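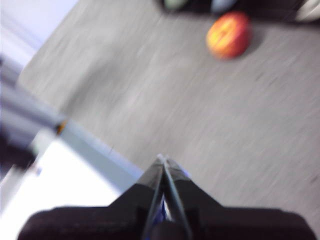
会場のグレーの床

ホーム　ニュース　くらし　文化・催し　読者のひろば　お問い合わせ

古本の交換市「Plendus」、Solheim会館で冬の開催へ　集まった本は1,567冊

2021年12月14日

読み終えた本を持ち寄り、別の誰かの読み終えた本を持ち帰る。そんな素朴な仕組みで親しまれてきた古本の交換市「Plendus」が、今月下旬、Surnosura地区のSolheim会館で4日間にわたって開かれる。主催するのは、地区の商店街で長く新刊と古書を一緒に並べてきた書店Rurkent。夏の終わりから店先と会館の受付で本を預かってきたところ、締め切りまでに1,567冊が集まり、店の奥の倉庫はもちろん、二階へ上がる階段の脇まで段ボール箱が積まれているという。

Plendusは本来、毎年8月の催しである。夏休みの宿題に追われる子どもたちが読書感想文の本を探しに来て、付き添いの大人が自分の本まで抱えて帰る、というのがおなじみの光景だった。今年は8月の開催が見送られ、代わりの日取りがなかなか決まらずにいたが、会館の年末の予定に空きが出たことから、初めて冬に開かれることになった。夏のPlendusしか知らない常連の方には少し妙な感じがするかもしれないけれど、こたつに入って読む本を選ぶと思えば、冬の交換市もなかなか似合いの催しではないだろうか。

仕組みはこれまでと変わらない。本を持ってきた人は受付で引換券を受け取り、その枚数だけ会場の本を選べる。文庫でも単行本でも絵本でも一冊は一冊として扱い、厚さや定価は問わない。立派な函入りの全集の一巻が、ページの角の丸くなった料理本と入れ替わることもある。初めての人はたいていここで「本当にいいんですか」と聞き返すそうだが、いいのだそうだ。事前に預けた人には、すでに渡してある水色の預かり票がそのまま引換券になるので、当日は忘れずに持参してほしいとのこと。なくしてしまった場合も、預けた時期とおおよその本の内容を伝えれば、店の帳面で調べてもらえる。

本を持たずに来る人も歓迎される。その場合は入口で300円を払うと、引換券が一枚もらえる。集まったお金は会館の児童書コーナーの補修に使われる予定で、背の取れかけた絵本の綴じ直しや、破れたページの手当てのための紙や糊を買うという。何度も何度も読まれてすっかりくたびれた絵本というのは、見ようによってはたいへん幸せな本なのだが、肝心の最後の見開きがなくなっていると、読み聞かせをする側はやはり困ってしまう。

Rurkentの店では、このところ閉店後に仕分けの作業が続いている。小説、随筆、暮らし、山と旅、子どもの本、それから「その他」。この「その他」が毎回くせもので、古い時刻表や編み物の図案集、外国語の会話練習帳、とうに放送の終わった語学番組のテキストなどがここに入る。分類に迷う本は毎年必ず出てきて、たとえば登山家の書いた料理の本をどの棚に置くかで、店の中でもちょっとした議論になったらしい。結局は山の棚に置かれることになった。食べもののことを調べたい人は、どうか山の棚ものぞいてみてほしい。

今年の特徴は、手紙の添えられた本が目立つことだそうだ。交換市では以前から、次に読む人へのひと言を紙片に書いて挟んでおくことができた。強制ではないし、書く人もそれほど多くはなかったのだが、今回は便箋に何枚も書いたものまで見つかっている。「途中で少し退屈しますが、橋の場面まではどうか頑張ってください」という推理小説への助言や、「祖母が台所で使っていたので、しょうゆの染みがあります。煮物のページは特に信用できます」という料理本の来歴など、読んでいるとそちらのほうが面白くなって、仕分けの手が止まってしまうのだという。便箋は本に挟んだまま並べるので、引き当てた人は本と一緒に持ち帰ってかまわない。

会場のSolheim会館は、Surnosura駅の北口を出て、川沿いの道を歩いて20分ほどのところにある。普段は習字や合唱の教室、子ども向けの体操などに使われている建物で、会場となるのは一階の広間だ。これまで夏の交換市では正面の扉を開け放し、ひさしの下にも台を出していたが、冬はさすがにそうもいかない。本はすべて屋内に並べ、通路をいつもより広めにとるという。そのぶん一度に出せる本は少なくなるため、棚の中身は毎日少しずつ入れ替えられる。初日に目当てのものが見つからなくても、別の日に足を運べばひょっこり出会えるかもしれない。

混み合う時間帯には、入口で少し待ってもらうことがある。例年、人が多いのは開場してすぐの時間で、珍しい本を探す熱心な方々がこのころに集まる。反対に昼食どきは比較的ゆったりしているそうなので、棚の前でじっくり迷いたい人にはこちらをおすすめしたい。入場の際はマスクを着け、備え付けの消毒液を使うこと。会館の広間は天井が高く、換気のために窓も細く開けるので、暖かい上着を着たままで本を選ぶくらいがちょうどよさそうだ。

夏には恒例だった麦茶の振る舞いは、今回はお休みとなる。代わりに、というわけでもないのだが、商店街の喫茶店や和菓子店のいくつかが、Plendusの引換券の半券を見せた人に焙じ茶を出してくれることになった。対象の店には入口に本の絵の札が下がっているので、帰り道に探してみてほしい。川沿いの道はこの季節、風がずいぶん冷たい。選んだばかりの本を開くのに、温かいお茶のある席はありがたいものである。

子どもの本の一角では、読み聞かせの時間も予定されている。題材は当日、その場にいる子どもたちが棚から選ぶ決まりで、何が読まれるかは始まるまで分からない。以前の夏には図鑑が選ばれてしまい、きのこの項目を延々と読み上げることになったのだが、これが思いのほか好評で、翌年も同じ図鑑を頼む子がいたというから面白い。読み聞かせは予約不要で、大人だけの参加もできる。小さな子を連れた方は、冷えないように膝掛けや厚手の靴下を用意しておくと安心だろう。

なお、当日持ち込む本について、いくつかお願いが出ている。書き込みや多少の染みは差し支えないが、濡れて膨らんだもの、かびの見えるものは引き取れない。雑誌は「その他」の棚で扱える分に限るので、束で持ってくる前に一度店へ相談してほしいという。百科事典のような大きな揃いものも同様で、こちらは引き取り手の希望を先に聞いてから受け付ける。図書館の本が紛れていることが毎回あるそうなので、家を出る前に裏表紙のあたりを確かめておきたい。

最終日が終わって残った本は、Rurkentの倉庫に戻され、次の交換市まで出番を待つ。中には何度も棚に並びながら、いまだに誰にも選ばれていない本もある。店の人たちはこうした本をひそかに「留守番組」と呼んでいて、今回は入口近くにその小さな棚を設けるのだという。川魚の養殖の手引き、昔の結婚式の祝辞集、どこかの町の下水道の歩み。地味といえば地味な顔ぶれだが、店の帳面には、長い留守番の末にある年の夏、遠くから来た人に大喜びで迎えられていった養蜂の本の記録も残っている。ご自宅の本棚に少し隙間のある方は、会場に入ったらまずこの棚の前で足を止めてみてはいかがだろう。

次回の8月の開催については、会館の日程が固まり次第、Rurkentの店頭と会館の掲示板で知らせるとしている。冬の会を続けるかどうかは、今回の様子を見てから決めるそうだ。感想や希望を書く用紙が出口の机に置かれるので、夏がいい人も冬がいい人も、両方がいいという欲張りな人も、ひと言書いていってほしいとのことである。会場には駐輪場があるが、駐車場は狭い。重い本を運ぶ方は、裏口に一時的に車を停められるので、着いたら受付に声をかけてほしい。

関連記事・最近の記事
・Surnosura商店街、年末の営業時間のお知らせ
・Solheim会館の合唱教室、新しい参加者を募集
・川沿いの遊歩道、街灯の取り替え始まる
・書店Rurkentの店先から　冬に読みたい随筆の棚
・読者のひろば　なくした本が戻ってきた話

お問い合わせ　｜　記事・写真の無断転載を禁じます　｜　ページの先頭へ戻る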